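Thursday, late. Back from the open evening at Trullside
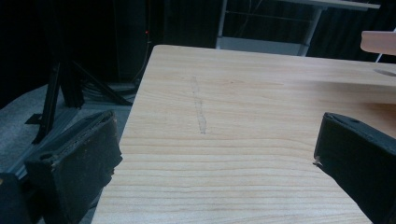

Can a machine do the chores in my shop yet?
Parts of them, on a good day, with a person standing close enough to rescue the work. I wouldn't give it a broom and go to lunch.

I want to get this down before I soften it, which I always do by the weekend.

Thirumalai talked me into going. He has been on at me since January about Fotel and their shop helper, the one that is supposed to wipe down, sort, put away and fetch. He sends me clips. In the clips everything is on a clean bench and the music is doing half the job. I told him I'd believe it when I saw it put away a drawer of mixed screws, and he said fine, come and see it, bring your own screws. So I brought my own screws, in the coffee can, and felt like a fool carrying them across the parking lot.

They never got to the screws. I'll come back to that.

The first thing on the program was wiping down a bench. I do this maybe six times a day and have never thought of it as a skill, but watching someone try to explain it to a machine I started to see how much is in it. You look for what is on the surface and decide if it's worth moving. You feel whether the grit is going to scratch. You know that the pencil line on the pine is a line I need and the one beside it is a mark I made by leaning on something. The woman from Fotel asked me how I tell them apart. I said I remember drawing one of them. She wrote that down, and I could see it was no use to her.

So the machine wiped. It wiped well where it wiped. It left a strip along the far side and it went over the middle twice, and then it stopped and somebody typed for a while. When it finished they clapped a little. My nephew would have gotten a talking-to for the same bench.

I asked Kumaresan D'Souza what he thought, because he ran the line at Escobedo for years and doesn't impress easily. He said the thing I ought to look at was how long it could go between somebody touching it. Never mind the speed, he said, he'd had slow men who were worth two fast ones. I asked the Fotel people and they told me 13 minutes that afternoon, their best run of the day. Thirteen minutes is a coffee. I'd have to plan my whole morning around being there for minute fourteen.

Then the sorting. Plastic parts, all one size, into bins. This was the best of the evening and I'll be fair about it. It got 83 out of a hundred into the right place. Thirumalai nudged me in the ribs at that. I said fine, now who goes through the bins and finds the other 17? He said a person would make mistakes too. True, but when I put a part in the wrong bin I usually put it in the one next door, and I know my own bad habits. These were all over. You'd have to check every bin to trust any of them, and then you have done the sorting.

They want a lot of examples before it gets better, apparently. The young man with the laptop said they had 4000 recordings of people picking things up and putting them down, and they'd like many more. I asked whether any of those people were tired or in a bad mood, or had a splinter. He laughed, but I meant it. Half of shop work is done by someone in a bad mood.

Back to my screws. At half past eight I held up the can and asked if we could try them. There was a lot of polite looking at each other. Small shiny things are hard, I was told. Things piled on top of other things are hard. Things in a can are hard because of the can. I asked what was easy and got a long answer I didn't follow. So the can came home with me unopened and it's on the kitchen counter now, next to the toaster.

We drove back by way of Seltlow for a sandwich and argued the whole way. Thirumalai's case is that I said all this about the cordless drill. I did not. I said the batteries were bad, and they were bad, I went through 4 of them in a year. His other case is that my knees won't sweep under the table saw forever. I have less to say to that one. If somebody rolled in a box tomorrow that swept under the saw every night and never ate a tape measure, I'd pay for it and I'd say thank you.

But the asking price they mentioned (mumbled, more like) would buy me a part-time kid for two summers, and the kid can also answer the phone and hold the other end of a sheet.

Kumaresan gives it ten years. Thirumalai says three. I said I'd go again next year if they promise to do the screws, and Thirumalai has already texted to say he's holding me to it.

Still have to glue up the drawer sides tomorrow. Clamps are all over the floor from this morning and I'm not picking them up tonight.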